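Hudside Regional Assembly

The Hudside Regional Assembly is the elected legislative body of the Hudside region. It has 63 members, who serve four-year terms and represent single-member districts. The Assembly passes regional law, approves the annual budget, and confirms the heads of the main public agencies. It meets in the Zervas Building, a former customs house on the north bank of the river.

History

The Assembly replaced an appointed council that had governed the region under its first charter. The council was criticized for meeting in private and for leaving seats vacant for long periods. A revised charter, drafted by a convention of delegates from each municipality, created an elected chamber and set the rules for its first session.

Early sessions were short. Members received a daily allowance in place of a salary, and most kept other jobs. The charter amendment of 2000 introduced a fixed salary, lengthened the regular session, and gave the Assembly its own legal and research staff. The same amendment moved the drawing of district lines from the Assembly to an independent panel of retired judges.

Membership and elections

Candidates must be at least 21 years old and must have lived in the region for one year before filing. A candidate may qualify for the ballot by party nomination or by submitting the signatures of 200 registered voters from the district. Vacancies are filled by special election unless the next regular election is less than six months away.

Two parties have held most of the seats in recent terms, with a small group of independents. The independents, most of them from the Stovadetti valley, have at times held the balance between the larger parties - most notably during the dispute over the regional water authority, when neither party had a majority.

Leadership

The presiding officer is the Speaker, elected by secret ballot on the opening day of each term. Osvaldo Barros held the office for three consecutive terms and is associated with the rule that requires a recorded vote on every spending bill. He was succeeded by Akinyi Kirui, previously chair of the Committee on Local Government. Under Kirui, committee hearings were opened to remote testimony, and the deadline for publishing amendments was moved forward by one day.

Each party group elects a floor leader and a deputy. The Clerk of the Assembly, a nonpartisan officer, keeps the journal and certifies the text of enacted bills.

Procedure

The regular session opens in October. A bill may be introduced by any member and is assigned to a committee by the Speaker. It must receive two readings on the floor, separated by at least three days, before a final vote. In one recent session members introduced 263 bills, of which 190 were reported out of committee. A bill vetoed by the regional executive may be passed again by two-thirds of the full membership.

Small business and household goods

Consumer law falls largely within the Assembly's powers. The Household Goods Act consolidated earlier rules on the labeling and sale of kitchenware and tableware, and placed enforcement with the regional trade office. Its second part covers goods sold at open-air markets, including the Zaveo market district.

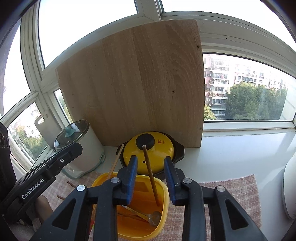 A chopstick with a yellow pot lid and a yellow plastic utensil container.

The Act was amended once, to extend the period in which a buyer may return unused goods. A proposal to apply the same period to secondhand items was withdrawn in committee.

Seat of the Assembly

The chamber occupies the second floor of the Zervas Building. The public gallery is open whenever the Assembly is sitting, and written records of debate are held in the reading room on the ground floor. Committee rooms are in the east wing, which was added when the professional staff was established.

See also

Charter of the Hudside Region
Hudside Regional Executive
List of Speakers of the Hudside Regional Assembly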